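Filed under: Bench Automation, Two-Arm Cells, Maintenance

Re-routing the Gripper Cables on a Two-Arm Folding Cell

by Anayeli Tapia

I love this job. I know, I know, cable routing is supposed to be the chore you put off until something breaks, but on a small two-arm cell it's one of the best afternoons you can spend with a screwdriver. You get to know every joint, and the arms move so much more freely afterward!

This write-up is for our Drisness cell, a pair of white arms set into the front of a tabletop, walls on the sides and back, one gripper each. We use it for folding shirts. If yours is laid out in a similar way, most of this will carry over, but check your own joint limits before you copy any of my numbers.

What you need

- New cable ties, the narrow kind, plus flush cutters
- A hex key set
- Masking tape and a marker
- A soft tape measure
- A flashlight for looking down into the mounting slots
- A shirt you don't care about

Power down properly

Park both arms in their rest pose first, with the links supported. These arms drop when the motors let go, and a gripper landing on the tabletop leaves a mark (ask me how I know). Then switch off the supply, pull the plug, and give it a few minutes before you touch any wiring in the slots. Keep the plug where you can see it the whole time you're working.

Label before you cut

Put a flag of masking tape on each end of each gripper cable and write L or R on it. The two cables are the same color on our cell and they look identical once they're off the arms. I skipped this the first time and spent the evening with a left gripper that opened whenever I told the right one to close. Funny for a minute!

Snip the old ties with the cutters pointing away from the jacket. Never pull a tie off by twisting it. Once the cable is loose, run it slowly through your fingers from the gripper end down and feel for flat spots, kinks or nicks. If you find one, replace the cable now while everything's open.

Check the slots

Shine the flashlight into each mounting slot and look at the wires around the base. You want a bit of slack at every plug and nothing lying against a moving part. Tug each connector very gently. If one slides, reseat it until it clicks. Blow out the lint, too - fabric work makes an amazing amount of it, and it collects down there.

While you're in there, try the base screws. They should be snug. I had one on the left arm that turned a quarter turn with no effort at all, and that explained a wobble I'd been blaming on the software for ages.

Set the slack

Now the fun part. With the power still off, have someone hold the arm at full reach while you lay the cable along the links. At every joint that bends, the cable needs a loop big enough for the whole swing. I measure the loop with the joint fully open, then add 8 cm. On our arms that gives a cable that looks too long at rest and exactly right at the far corners of the table.

Tie points matter a lot. Put one tie on the link just behind the wrist, leave the joint itself free, and then work back toward the base. I use four ties per arm. Pull each one tight enough that the cable doesn't slide but you can still roll it a little under your thumb. Trim the tails flush - a sharp tail will snag a knit shirt every single time.

Make your loops go up and out, away from the middle of the table. A loop that falls inward ends up on the fabric, and then the gripper drags its own cable into the fold. It's a mess, and the wrist motor gets warm fighting it.

Sweep test by hand, then slow

Still unpowered, walk each arm by hand through its full range. Listen for rubbing. Watch the loop at the elbow in particular, and stop the moment anything goes tight. If it does, cut that tie and start again from there.

When both arms pass, plug in, home them one at a time, and run your sweep at 17 percent speed with one hand on the stop button. We keep a short routine in Sinau (the little sequencer we run the cell from) that visits the corners, then crosses to the middle, then opens and closes each gripper.

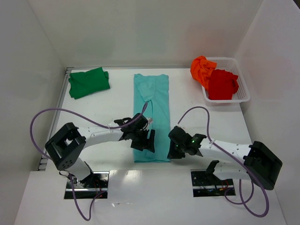
Once the slow sweep is clean, go on to real fabric at the same speed. Use the shirt you don't care about. I like a long narrow fold for this, with the piece laid front to back, as both arms have to come in close to each other and you find out fast whether the cables have enough room. Floarea Mihăilă, who wrote our fold routines, has me repeat it with the fabric shifted left and then right, and she's right to insist. My first routing was perfect in the center and yanked tight as soon as the shirt moved over.

Then raise the speed in steps. I do 100 folds at normal speed before I call it finished, with a stop at the halfway point to feel the ties. New ties can settle a bit. If one has crept along the link, replace it with a fresh one in the same spot.

Aftercare

Every couple of weeks, wipe the cables with a dry cloth and run your fingers along the part nearest the wrist. That's where ours wear first. Write the date of the last routing on a bit of tape inside the cell wall. Mine says Jan 14, 2020 and I'm already itching to do it again.

Comments (3)

skerel_bench: Going up and out with the loops fixed a snag I've had for months. Did you try spiral wrap before settling on ties?

Anayeli Tapia: I did! It was tidy but too stiff at the wrist for my taste. Might be fine on bigger arms.

Pană: Would add - check the gripper fingers for ties you dropped. I found one in a sock.

We use cookies to remember your settings and see which guides get read. By continuing to browse you accept our cookie policy. OK | Manage settings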